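Lallham Hall users group - notes from April meeting

Start 7:10, back room, heating off again. Brodie Tawhiri taking notes. Apologies from the art club and from Jurnano (double booked).

Last month's notes - agreed. One fix, the mop heads were ordered by the yoga people, not by us.

1. Money
Balance 781 after the water bill. Laundromat in Skududbridge still wants paying for March. Brodie to drop it off with the next load. Question whether we keep using them or buy a secondhand washer. Alcaraz have one going, no price yet. Would need plumbing in by the back door. Left for now.

2. Kitchen
Drawer by the stove sticks, soap and a good shove works. Kettle lid missing, has anyone got it?? Fridge to be emptied by whoever is last out, was agreed in the fall and not happening. Sign to go up. Bigger letters this time.
Oven racks - still soaking. Someone please finish them.

3. Towels and cloths
Long one. Main gripe is the closet shelf: everything gets shoved in, door won't close, and the same few get used over and over while the ones at the back go musty. Two ways of folding going on as well, some in thirds, some in half and half again. Stack leans and then falls on whoever opens the door.

Agreed:
- half and half again, for everything. No more thirds.
- edges roughly lined up, doesnt have to be perfect
- fold on the table, not on your knee or against your chest
- colors can be mixed in a pile. The idea of a color for each job (floor, dishes, counters) got a fair hearing but too many of us forget which is which. Floor cloths stay in the bucket under the sink, separate, full stop.
- microfiber ones no fabric softener. Care labels stay on, please stop cutting them off, it's how we check the wash temperature.
- clean pile goes in at the bottom, take from the top

Some talk about whether the big ones should be rolled. Takes more room. No.

Point raised that the thin ones slide about when you fold them, easier if you pin one corner and bring the rest over. Fine, do what works so long as they end up flat.

New closet shelf: 11 inches deep would do it, deeper and things get lost behind. Wood offcuts from the stage job might be enough, Brodie to measure.

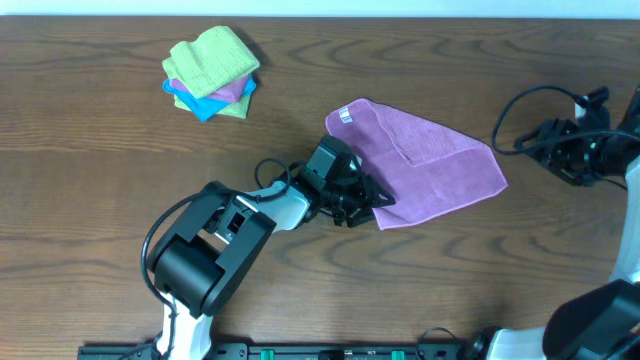 Item 3 - folded pile, and the purple one part folded with its label showing.

4. Tables
The wood ones are marking. Coasters bought, nobody can find the coasters. Wipe with a damp cloth, not a wet one, and dry after. Don't drag them across the floor, it takes two people to lift. Wax before summer, one tin left in the closet.

5. Leaflets
Quote for 3000 seems a lot for a place this size. Ask for a smaller run. Phone number on the old ones is wrong so recycle those, dont hand them out.

6. Any other business
Lost property box overflowing, mostly single gloves. Goes to the thrift store after the next meeting.
Parking - same as always.
Back door key is stiff, needs graphite not oil.

To do
Brodie - laundromat, shelf measurments, leaflet quote
Alcaraz - price on washer
Everyone - the kettle lid

Closed 8:40. Next one same room, bring a sweater.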